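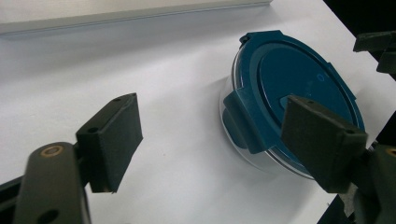
Household manipulation, also called chore robotics, is the branch of robotics concerned with getting machines to do the small jobs that people do while thinking about something else. It covers folding, wiping, loading, stacking and the opening and closing of things. The field is old, well funded and still mostly unable to put away leftovers.

Background

Factory arms have welded and painted reliably for decades, largely because the parts arrive in the same place every time. Kitchens offer no such courtesy. A container may be glass at the bottom and plastic on top, tilted, greasy or missing its lid, and clear glass is hard for many depth sensors to see at all.

Lids

Food containers with locking tabs are a common test. Each tab has to be pressed down until it catches, while something else keeps the base from sliding away. A person does this with a thumb and no plan. A gripper with two flat fingers can usually hold the container or work the tab, and has trouble with both at once – hence the popularity of second arms.

The Raseck trial, published on 8 Sep 2022, ran 1000 attempts at closing such lids. All four tabs were locked in 293 of them. The authors called this encouraging. A follow-up at the Ní Mhurchú workshop dropped the requirement to three tabs and reported a success rate of 72 percent, a figure still quoted without mention of the missing tab.

On the shop floor

Results are better where the objects can be chosen. Samex, a packer of small hardware, uses two-finger grippers to move closed tubs from tray to carton. Tubs that arrive open go to a person. Jukis sold a countertop unit for home use that took nearly 15 minutes to empty a dish rack, cups excluded. It was withdrawn the following August.

Criticism

Skeptics point out that demonstrations tend to be sped up and that the table is generally very clean. Supporters reply that the same was once said of robot vacuums, which now work well in homes without socks on the floor.

See also

Robot end effector
Bin picking
Dishwasher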